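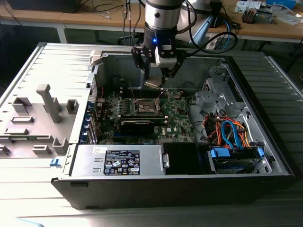 The trade war with China has produced a new kind of press release, and I have read enough of them this winter to know the form by heart. A company says it is bringing computers home. A senator says it is about time. There is a flag, a ribbon, and a sentence about never again depending on a rival power for the machines that run our government. Then you take the side panel off a desktop tower, look at the green motherboard and the metal-framed socket that holds the processor, and ask where each of those came from. The press release has usually stopped talking by then.

The case I have been following is Clelar, which announced in December that it would assemble its Bayram line of desktops at a plant in Dremholm, mostly for federal and state offices. The company promised 400 jobs. It promised "a secure American computer." In return it wants two things: a tax deal from the state and a rule in Washington that would push agencies to buy from suppliers like Clelar, even when the same machine can be had for less from somebody else.

I have nothing against Dremholm. It could use the work, and putting computers together is decent work. My trouble is with the word "secure," and with how much it is being asked to carry.

Start with what the plant will do. By Clelar's own account, it will receive cases, power supplies, drives, memory and finished circuit boards, and it will put them together, load the software and test the result. That is final assembly. The boards will come in by container, populated and tested overseas, as nearly all boards do. The company's filing with the state says that the share of parts by value made in this country will be seven percent in the first year. It gives no figure for the second year, or any year after that.

Now think about what a hostile government would do if it wanted to tamper with a computer. Would it bribe the person tightening the screws on the case? It might. But it would have a much easier time at the places where the boards are laid out and soldered, or where the firmware is written, and those places aren't moving. Shifting the last step of a long process tells you very little about the steps before it. If you are worried about the water, you don't fix the problem by buying a new faucet.

Supporters have an answer to this, and it deserves a fair hearing. They say you have to begin somewhere. Build assembly first, the argument goes, and the board makers will follow the assemblers, and the chip packagers will follow the board makers, until there is a whole industry again. I would like to believe that. I would also like to see one case from the past 15 years in which a buying preference for final assembly pulled the rest of the chain in behind it. What I remember is the reverse. A plant opens with a subsidy, runs as long as the subsidy does, and then the owner discovers that costs have changed. The parts makers never showed up, having had no reason to move for one customer with one contract.

Wemis, the consulting outfit that wrote the study everybody in this debate likes to quote, says the Dremholm plant would become the "anchor" of a regional electronics cluster. I read the whole thing, footnotes included. The cluster is an assumption. It goes in at the front of the model and comes out at the back as a finding. Take it out and the remaining benefits are the jobs and a modest amount of local spending, set against a tax break and higher prices for every office that has to buy the machines. The study also thanks Clelar for its support, on a page most readers won't get to.

There is a harder question underneath, and I rarely hear it from either party. What are the tariffs and buying rules for? If the point is to get a better deal out of Beijing, then these plants are bargaining chips, and everyone who takes a job in one should be told that the policy holding it up may be traded away by summer. If the point is to separate the two economies for good, then final assembly is a very small piece of it, and somebody ought to be honest about the price of the rest. Chip plants take years to build and enormous amounts of money. So do the chemical suppliers and the toolmakers around them. I have yet to see an official put the full bill in front of voters. What we get instead is a promise that the thing will pay for itself, from people who will be out of office before anyone can check.

The two goals also pull against each other. You can't tell investors that the break with China is permanent and tell Chinese negotiators that it can all be undone for the right offer. One of those audiences is being misled. Company boards know this, and it is why so many of them are doing the cheap, reversible thing. A line for putting parts into cases can be set up quickly and packed up just as fast.

What would change my mind? A few dull things. I would want the buying rule to count where the boards and the firmware come from, with outside inspection, and to say so in writing. I would want the tax deal to pay out on parts made here and not on ribbon cuttings. And I would want money for testing labs that can open up a sample of machines, wherever they were assembled, and look for trouble. That last one would do more for security than any sticker on the case, and it would cost less. It has no hometown, though, so it has no senator.

Our allies come into this too. A good many of the parts in an ordinary office computer are made in countries that are friends of ours by treaty and by habit. A sensible policy would treat a board from one of them as a different matter from a board made in a country we say we fear. The rule as drafted doesn't. It lumps everyone together as foreign, while giving Clelar full credit for a machine whose boards may come from the very place the speeches warn about. When I asked the company where it would buy them, a spokesman told me the sourcing was "still being finalized."

The state is due to vote on the tax deal this spring. Lawmakers could ask for that sourcing list before they do. It is a short request, and any company selling security should be able to answer it.

April 1, 2019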